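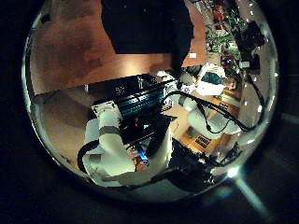
Warm brown, plenty of grain, and a small white label in residence.

The long romance of the big wooden top

There was a moment, and I blame the renovation shows, when every flat surface in the country went white. White benchtops, white desks, white tables with white legs, and on them a single pear. Then people moved in. They ate curry, they owned biros, and one by one they came round to the view that brown is a very sensible colour for something you intend to put things on.

So timber is back, and it is back large. At Kullero, a joinery in a converted fruit packing shed outside Sayce, the order book for August 2024 was almost entirely tops: desks, workbenches, kitchen tables, and a thing a couple from the coast had described on the form as "a slab for general living". Delyth Landeg, who runs the place with a pencil permanently lost in her hair, had stopped asking what people wanted them for.

"They say dining," she told me, running a palm along a length of blackwood. "Nobody's dining. It's going to have a printer on it by the second weekend."

She is not bitter about this. A big top attracts objects the way a ute attracts friends who are moving house. Something black and rectangular arrives and takes the far end. Then a cable, fat enough that it will never lie flat, which loops off the side and goes looking for a powerpoint. Then a box with little lights on it, one red and one green, which everybody in the household has agreed to leave alone. What remains is the bit in the middle where the wood still catches the light, and this is the bit you paid for.

Landeg's theory is that you should work out how much top you need, write it down, and then add 40 centimetres in whichever direction the room allows. The extra is for the stuff. People who skip the extra come back for it, and timber does not stretch.

A word about labels. I went to Sayce wanting to talk about grain and finish, and everyone I met wanted to talk about labels. Hywel Ruddock restores desks from schools and laboratories, and his shed is full of surfaces to which somebody, at some point, stuck a small white rectangle with great confidence. Some say things. Most have faded to nothing at all and are simply there, slightly crooked, like a guest who has missed the last train.

Ruddock takes them off with a hairdryer and a plastic scraper, on low, with the patience of a man who has previously done it on high. The trouble is what the label leaves behind. Timber darkens or fades as it sits in daylight, depending on the species, and the patch under the paper sits the whole thing out. Peel off a label after ten years and you get a very crisp rectangle in the colour the desk used to be.

"I had a bloke ask me to put it back," he said. "The label. I'd thrown it in the compost by then."

His own desk has 2 labels on it. He doesn't know what either is for.

The finish is where the arguments get properly unpleasant. Kullero sends its tops out in a hardwax oil, which goes on thin, smells like a saddle for a week and can be patched when you scorch it. The rival camp likes polyurethane, which can't be patched so neatly but also doesn't need you to think about it, and there are households for whom this is the stronger argument. I have sat between the two camps at lunch. Someone said "plasticky" and the table went quiet. It was an oiled table, so it had a ring on it.

Vasanthi Sundaram, who bought a 63-millimetre-thick spotted gum top from Landeg in June, is on the side of oil, though she admits she came to it through vanity. She wanted the glow. By late afternoon her desk has a soft patch of reflected light in the middle of it, and she has arranged her working life so as not to put a laptop there. The laptop lives to the left, near the edge, where it is less convenient and looks better.

She has also given up on hiding the cables. For a while she owned a product called the Bivura, a fabric sleeve that gathers everything into one handsome grey python. It was a good-looking python. It was also impossible to get a single charger out of it without undressing the lot, so the cables are free again, and the thickest of them has settled into a curve it seems happy with.

Which leaves the chair. A big top alters where you sit, and the people I visited had all drifted. You buy a surface the size of a double bed and imagine yourself at the centre of it, sleeves rolled. A month on, you are parked some distance off at one end, in the only spot with elbow room, with your equipment spread out in front of you like a view. Dilwyn Harries, who builds the Dandberg range of trestles, makes his a little taller than the standard for this reason. His customers lean back, he says, and then they can't see over their own belongings.

I asked him what he would tell someone spending real money on a top this year. He looked at mine, in a photograph I had been quite proud of. He wanted to know whether it was fixed down, and whether I'd left slots for the timber to move across its width, and I said I would check.

I checked. It was fixed down. There were no slots. I have since spent a morning on my back with a drill and an offcut, elongating holes, and I can report that the underside of a wooden top is where the maker keeps all the knots.

Also a label. White, small, perfectly straight. It says 25.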